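Can a machine tidy up yet?

Monday, August 26, 2019

My sister-in-law asked me at a birthday lunch in July when she could buy a robot that puts things away. She has two kids under six and a hallway you can't cross in the dark. I told her I'd write something down, and it took me a month to get to it.

I worked in maintenance for most of my life, the last part of it at Amaral, where we packed bathroom fittings. We had plenty of automation on the floor. I never saw one of those machines do what I'd call a chore. They did one motion, on one part, in one position, and they did it all day. If a carton came down the line turned sideways, the line stopped and somebody walked over and turned it back. For years that somebody was Genivaldo Brito, and on a bad shift he walked a long way.

A chore is different from a motion. Picking up after kids means you don't know what's on the floor, which way up it is, or what it's leaning on. You have to find each thing, get hold of it, carry it without knocking anything else over, and put it somewhere it fits. People do this while talking on the phone. It took me a while to understand how much is going on in there.

Take something simple, like a few sponges on the floor and a small shelf to put them on. A sponge is about as forgiving as an object gets. It won't break if you drop it and it won't dent if you squeeze too hard. But it's light, so a near miss pushes it along instead of picking it up. It squashes, so its shape in the gripper isn't the shape it had on the floor. If two are lying close together, you may get one, or both, or the corner of each. And when you let go of it on the shelf, you want it to stay where you put it and not follow the jaws back out.
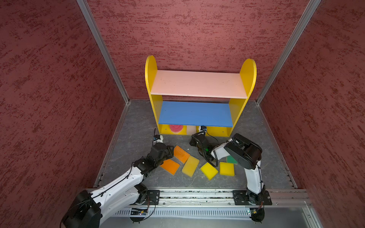
Then there's the question of using two arms. I used to think two arms were mostly for lifting heavy things. Bogumił Mazurek, who programmed palletizers at Braltus before he retired, set me straight on that. With two arms, each one can take the side that's easier for it to reach. One can hold a thing steady while the other works. The price is that they have to stay out of each other's way, and in a small space that's most of the work. He spent three weeks once on a pair of machines whose only problem was elbows. Each one alone was fine. Together they hit each other near the same corner every time the load changed.

Small furniture makes it harder. A low compartment has a roof over it, so you can't come straight down from above. You have to tip the wrist and go in from the front, and at that point the hand is blocking the view of whatever is watching from overhead. A camera mounted on the wrist helps a lot with this. It sees what the jaws see. It also sees very little else, and it sticks out, so now you have one more thing to bump on the shelf above.

The old way to handle all of this was to remove it. You built a fixture, you fed the parts in one at a time, and the robot never had to decide anything. That works well and I'd still do it for any job that stays the same. At Amaral we ran 2000 pieces on a normal shift with very little trouble as long as nobody changed the box. Then purchasing changed the box. We lost two days.

The newer way is to have the machine learn the job from a lot of tries, often with a person steering the arms through it first. I've read what I could on this and talked to Neusa Lacerda, whose daughter studies it. What I took away is that it does work, more often than I expected, on the kind of task where things are scattered differently each time. It also fails in ways a fixed machine wouldn't. It can do a thing right many times and then close its jaws on nothing and carry the nothing carefully over to the shelf. A person would notice. The machine may or may not, depending on what it was shown.

Speed is the other thing. The videos people send me are often sped up, and it says so in a corner in small type. At true speed a lot of these arms are slow. I don't think that matters as much at home as it does in a plant. If a machine took an hour to clear my sister-in-law's hallway while she was at work, she wouldn't care. At Amaral, an hour was money and everybody knew how much.

What matters at home is the last bit. If a machine puts away most of the toys and gets stuck on the one under the radiator, you still have to get down on your knees. If it wedges something in the wrong slot and keeps pushing, you have a broken shelf. On a shop floor there's a person paid to come over and clear the jam. At home that person is you, and you bought the thing so you wouldn't have to.

So, where are we? Floors, yes, if they're clear. I have a robot vacuum and I like it, though I pick up before it runs, and my wife has pointed out that this means I'm the one tidying. Dishes, yes, in the sense that the dishwasher washes them. I still load it. Laundry, the machine washes and I fold. In every case the part left for me is the part with hands in it.

For shop floors I'd say closer. Sorting soft goods into bins, loading trays, putting things on low shelves where a few misses don't hurt, I can see that in a plant before I see it in a house. There's a fence, there's good light, and there's somebody on shift. Lucimara Xavier still works at Amaral and tells me they're looking at an arm for kitting bags, which used to be three people on a bench. She's not worried yet. She says the bags stick together.

I told my sister-in-law not to wait for it. She bought two big baskets and taught the older kid to throw things in them. I'm going over on the weekend to put up some hooks.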